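Sorting Bracelets Before Storage
Carnomeo Household Guides, Sheet 14
Prepared by Rasha Najjar

Bracelets kept together in one box tend to tangle, and hard beads may scratch softer ones. Residents are advised to sort the full collection twice a year, in June and again in December.

Cover a table with a clean cloth and place an open cardboard box at the far side. Lay every piece on the cloth in front of the box. Do not stack. 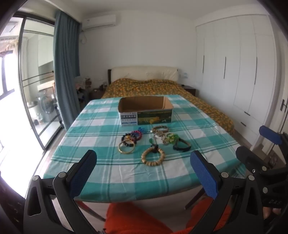
Beaded bracelets and a gold-colored bangle laid out on a plaid cloth, with the box behind them.

Separate bangles from beaded pieces first. Next, group the beaded bracelets by color. Pieces with a pendant or a knot should be set apart and wrapped singly in tissue — the cord is often the first part to wear.

Check each cord for fraying. Wipe the beads with a soft, dry cloth and return the groups to the box, heaviest at the bottom.

Questions about repairs may be sent to the Brerkimcombe office, Room 133.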